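Gendport Housing Inspection Program
Progress report to the Skasance Fund
Report date: 03/04/2021

Work completed

The grant pays for pre-repair inspections of older rental homes in Gendport and Geltby. The target is 105 homes. Reports have been delivered to the owners of 86, which leaves 19 to do. Most of the remaining homes are in Geltby, on the streets behind the old rail yard, where access has to be arranged through two different management companies.

Each visit covers the roof, attic, foundation, drainage, plumbing, electrical panel and heating equipment. Radon canisters are left in the lowest lived-in level and picked up at a second visit. Naidu Labs reads the canisters and sends results by email, usually within a week. Two batches were delayed in the mail and one had to be repeated.

Findings so far

Poor grading at the foundation is the most common problem. Soil slopes toward the house, downspouts end at the wall, and the basement shows staining. Missing handrails and double-tapped breakers come next. The inspectors have written up 623 separate defects, and each one is entered in the repair list with a priority code.

Sewer camera work was not in the original plan. We added it for homes with clay laterals after the first few visits showed root intrusion. The cost was covered from the travel line.

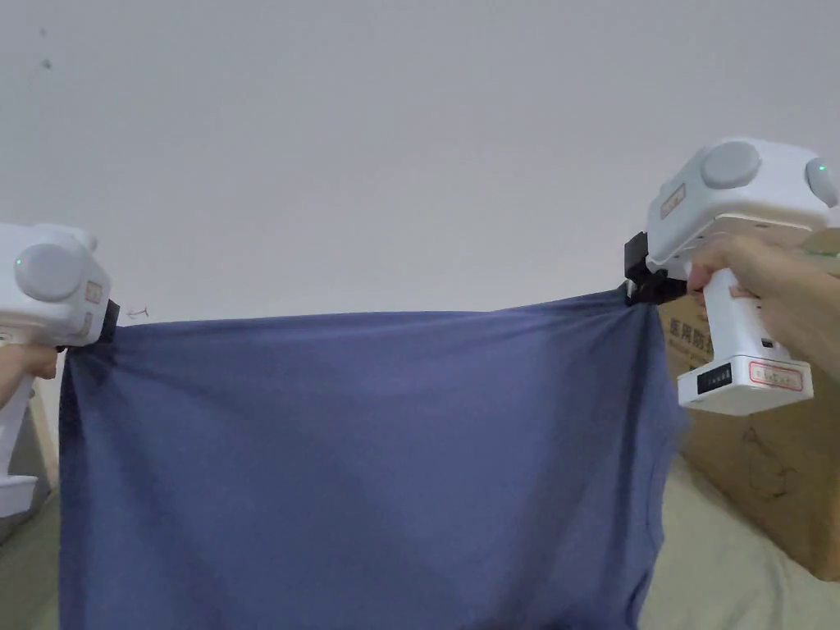
Blue fabric, held by two grippers.

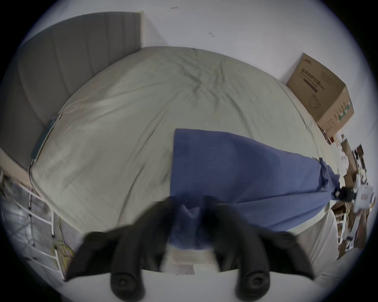
Will the remaining inspections be finished within the current grant period?
The last visits are scheduled for June, which is inside the grant period. Radon results for those homes may arrive after the final visit and would be sent to owners as an addendum.

Budget

Spending is on plan apart from the sewer camera work. There is $600 left in the equipment line. We would like to use it to replace one moisture meter that no longer holds calibration, and ask for your approval to do so.

Next steps

Finish access agreements in Geltby. Close out the open repair lists with owners. Send the defect summary to the Fund with the final report.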